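Right, bathroom shelf clear-out, part 2. I did say in May I'd get to the bottles and tubs and it's taken me until now, so bear with me.

Rule for this one (borrowed from Leonie Hapeta, who is far tidier than me): everything comes off the shelf and goes on a clean sheet on the spare bed. You can't ignore a thing when it's sitting on a sheet.

Went in thinking I'd keep 6 bits. Ha. Already arguing with myself over the Clollano hand cream – it's 500 ml and I've hated the smell since I opened it.

Off-white one next. I do love the shape of this, all those panels down the side and the wavy edge round the bottom. 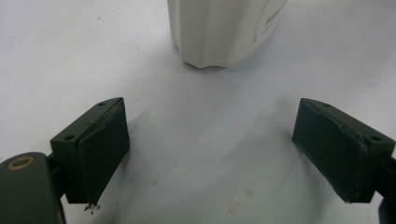
Thread last edited September 2022

Rhonda Ross has asked if I'd part with it. No, Rhonda! It's staying, even if I only end up keeping cotton buds in it.

Pale things on a pale sheet is very calming by the way. Might do the whole bathroom like this and then never let anyone bring in a bright orange shampoo again.

Mervin Grewal wants to know what happens to the half-used stuff. The ones I've gone off but are still fine go to my sister, she isn't fussy. Old suncream goes in the bin.

Rinsing the empties before recycling, which is the dull bit. Lids off, labels off if they'll peel – the Onditz ones never do, you just get fluff and glue all over your thumbs.

Shelf wiped down. Kettle on. Towels tomorrow if I can face the airing cupboard.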